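The House Rules for Folding
by Anong Tanasarn
March

When I first asked to see the rulebook for teaching a machine to fold clothes, I expected something thick. The people at Curnside sent me 12 pages, and one of them was blank. The title was simply "Work in the home, hand-held grippers". I read it twice on the train, and I still had more questions than before.

Curnside collects demonstrations. A person takes a gripper in each hand and does an ordinary job with them, for example folding a shirt on a bed, while cameras record it. The recordings are later used for training a robot which has never seen this bed or this shirt. The work looks easy. The rules exist for the reason that it is easy to do it badly. 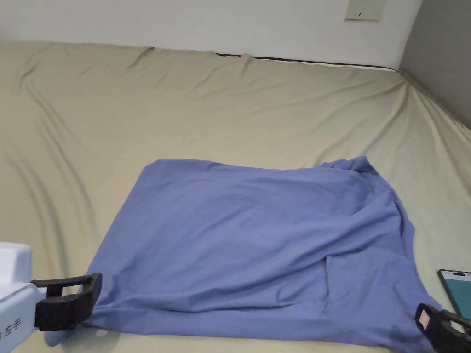

The first rule in the book concerns left and right. Each tool must be marked, and the mark must be large enough to read while working. It sounds childish until you hear what happened in an earlier project named Castula, where two tools were exchanged during a lunch break. Nearly 800 recordings had to be checked again by hand, and a part of them was thrown away.

The second rule is about speed. A tired person starts to hurry, and hurry goes into the data. The book asks for a pause after every 11 folds, even when the worker feels well. Some workers dislike this. One of them told me that she loses her rhythm and needs several folds to find it again. I have sympathy for her, but I think the rule is right.

Then comes the question which divides people most: how tidy must a room be?
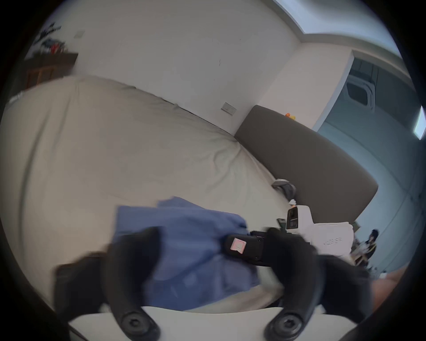 Issue 27 | Page 41

Flusmont, a smaller firm in the same field, clears everything before it starts. Its guide says that a bed should carry the sheet and the garment, and nothing more. Curnside takes the other side. Its book permits personal objects on furniture as long as they do not lie in the path of the hands. A home has toys, cups and clothes in it, the argument goes, and a robot must one day work among them.

I asked both firms for proof and received opinions. They were good opinions — but a standard should stand on something harder. The nearest thing to a test is Mazza, a shared set of 2,777 folding recordings made in tidy and untidy rooms. Its results are not yet published.
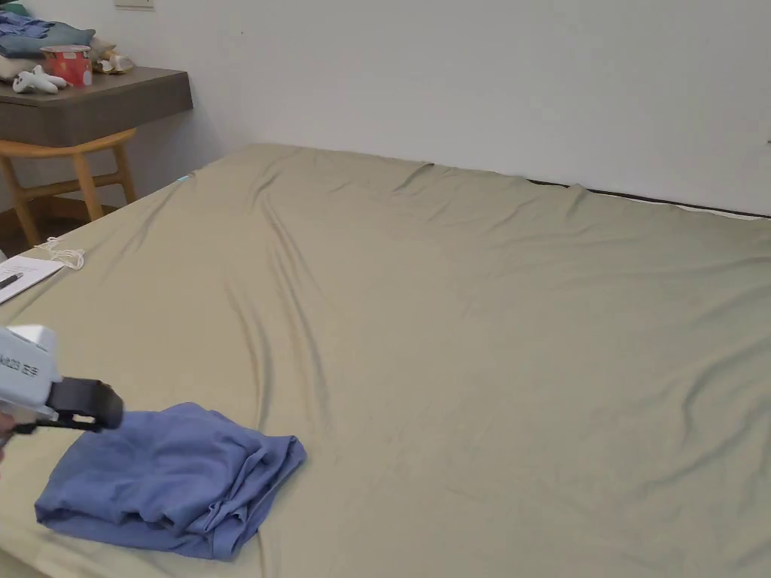
Reading time: 3 minutes

About privacy the two books agree almost word for word. Papers with writing should be turned over or put away, other people in the home must be told, and anybody may ask for a recording to be deleted. What I missed in both was a time limit. If a family asks for deletion, how many days may the firm take? Curnside told me that it will add this to the next version.

I would also like a rule about mistakes. At present a fold that goes wrong may be kept or deleted, and the worker decides alone. Two workers in the same room can decide differently all afternoon, and the book has nothing to say to them. My own wish is that bad folds are kept and marked as bad, with one line of explanation. The next version is expected in June, and I have asked for a copy.

Contact the editors | Copyright, all rights reserved | Back to top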